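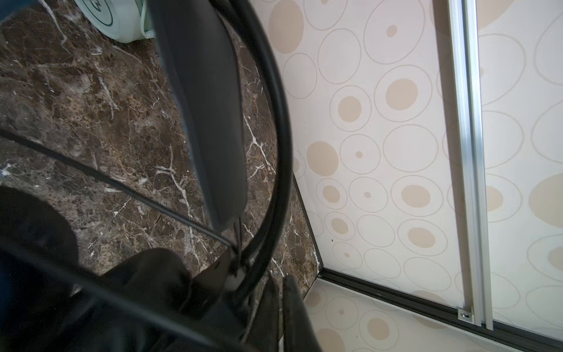 Cable rules. Again. I know, I know - but the Lultevside draft came out in September and it has 29 pages on guarding and stop buttons and one line on cables. One line! "Cables shall be suitably managed." Managed by who, measured how? Forsberg reads that as zip ties every so often. Manura reads it as anything that doesn't fall off. Both pass.

My view, for what its worth: write a number down. Minimum slack at the wrist, maximum loop past the link, checked at full reach and not parked. Two arms sharing a floor need it more than one does, because the loops stick out further than the fingers.

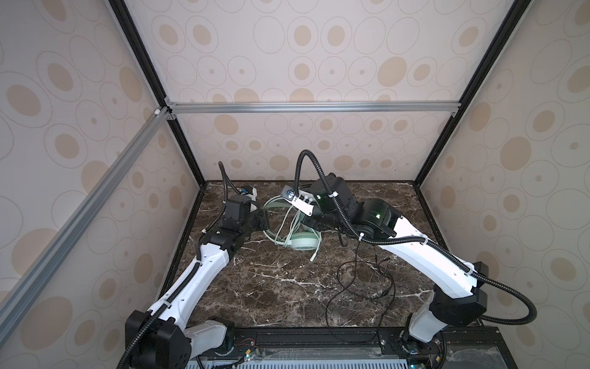

Issue 251

And soft stuff. Headphones, cords, anything that tangles. The draft talks about "the workpiece" as if it's always a block. A cord between 2 arms is a workpiece that can tie them togther. Who lets go first? Should be in the rule, isnt.

The Brulance people say keep it general, let shops decide. Fine for shops with someone who cares. The rest will copy the one line onto a checklist and tick it. Comments are still open, so send yours in. Mine's already there.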